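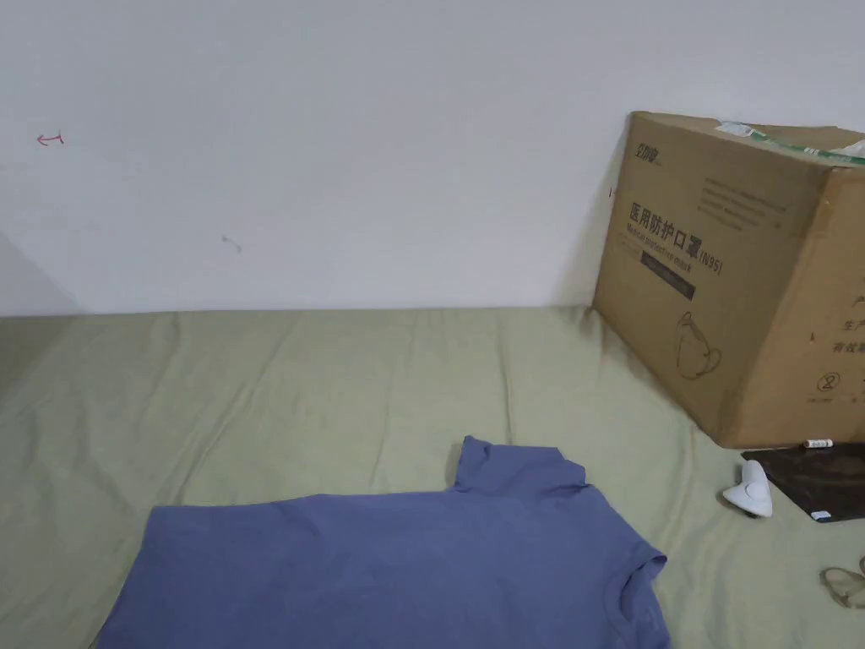
Folding on the bed: packing shirts into a reused carton

Posted in: Clothing care and storage

gatalero_t
Wed 4 September
I'm putting summer clothes away in cardboard cartons and want a fold that holds its shape for up to nine months. I do the folding on the bed, as I have no table long enough. T-shirts come out acceptably. Long sleeves don't: the stack leans towards whichever side the sleeves end up on, and by the time I have 26 garments in there the top layer is at a visible slope.

Current method: shirt flat, collar away from me, sleeves across the body, sides in to the middle, hem to collar. Inside length of my carton is 48 cm. Suggestions on sleeve placement welcome.

Clutier
Your sleeves are both lying on the same half of the body, I assume. Fold one side in, run its sleeve straight down towards the hem, then do the other side the same way. The extra thickness is then split left and right. If the sleeve is longer than the body, turn the cuff back up. It shouldn't project past the hem.

Also, a mattress is a poor surface. It gives under your hands and the crease wanders.

benedek_b
Disagree about the mattress. A firm one with the sheet pulled tight is fine, and you can spread the whole garment out without anything hanging over. Table edges pull a shirt out of line as soon as a sleeve drops off. What matters is smoothing the sheet first. Folds in the sheet print through to thin cotton if you press on it.

Clutier
They print through if you lean on it. On a table there is nothing to print.

benedek_b
He said he hasn't got a table.

H. Costache
Two people make long sleeves much quicker. One holds the corner out, the other gathers the body and lifts. Same principle as a fitted sheet. I keep the carton at the far end of the bed so nothing has to be carried.
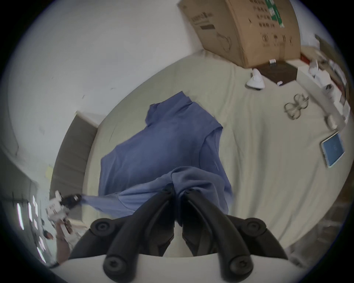
Blue long-sleeved shirt on the bed, carton at the far end.

gatalero_t
Tried the Clutier version on four shirts. The lean is much reduced. I had been crossing the sleeves over each other, which put all the bulk in one band across the chest.

Next question: cartons. Is there any objection to ones that have had medical supplies in them? Mask cartons are the right depth for me and easy to tape.

Grinham
No objection if the carton is clean, dry and has no smell. Check the base seam before loading. Old tape lets go in a warm loft, and August in mine is enough to do it. I strip it and put fresh tape on both seams. Cross out the old printing or you will be opening boxes of "masks" in spring looking for jumpers.

Hodoroagă E.
I would not use cardboard for nine months at all. It takes up damp and passes it to the cotton. Lidded plastic, or at the very least a liner.

Grinham
Plastic traps whatever damp you packed. I have had more musty shirts out of plastic tubs than out of cartons. Air the clothes overnight first and either will do.

Hodoroagă E.
We will not agree on that. My loft is not your loft.

benedek_b
Weigh one full carton before you settle on the size. Mine were too heavy to get up a ladder safely and I had to repack the lot.

gatalero_t
Noted. I'll go with cartons, a liner in each, long sleeves at the bottom and T-shirts on top. Contents written on two sides – the ends, so I can read them when stacked.

Clutier
Put the collars at alternate ends as well. They are the thickest part after the sleeves.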